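Two days at the Hattar textile fair
By Leen Hijazi
Nov 3, 2023 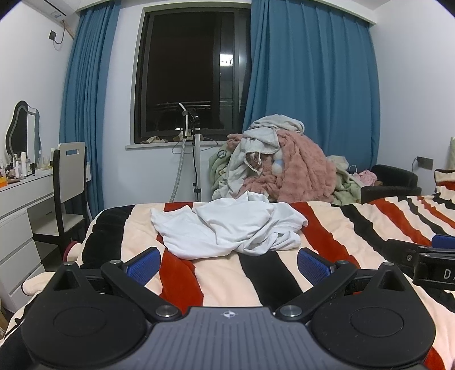 A striped blanket on a bed, evening.

I went to the Hattar fair for the first time this year. My sister sells bedding in a small shop and she could not leave it, so she sent me with a list of questions and one empty suitcase.

The fair is in the old grain market, ten minutes on foot from the bus station. The entrance is badly marked. I walked past it twice and then followed a man who was carrying rolls of cotton on his shoulder. The organizers say that up to 3000 visitors come in one day, and in the morning I could believe it. After lunch it was much quieter and the sellers had time to talk.

Most of my first day I spent in the wool hall. Pristska, a family mill from the hills, had the best table in my opinion. The daughter showed me how they finish the edge of a blanket by folding it two times before sewing. She let me pull on it as hard as I wanted. They take small orders, from 6 pieces, but you must wait until August for some colors. I wrote down the price list and she corrected my spelling of the dyes.

Gondix was the opposite. It is a big company with a big stand, free coffee and many catalogs. I asked what part of their "winter" blanket is wool and I was sent to three different people. The third one was honest and said it is less than a quarter. It is a soft blanket anyway, and the price is fair.

On the second day there was a visit to the Astell weaving works, outside the town. You have to put your name on a paper at the information desk before 10, and my number was 3345, I don't know why so high, because we were only one small bus. The looms are very loud and they give you ear plugs at the door. Our guide stopped a loom to show how stripes are set up in the warp. A mistake in one thread goes through the full length of the cloth, and such pieces are sold cheaper in the shop by the gate. My suitcase was filled there.

Food at the fair is expensive. The bakery across the street has good cheese pies and a clean toilet. The last bus leaves before the halls close, so ask for the timetable when you arrive.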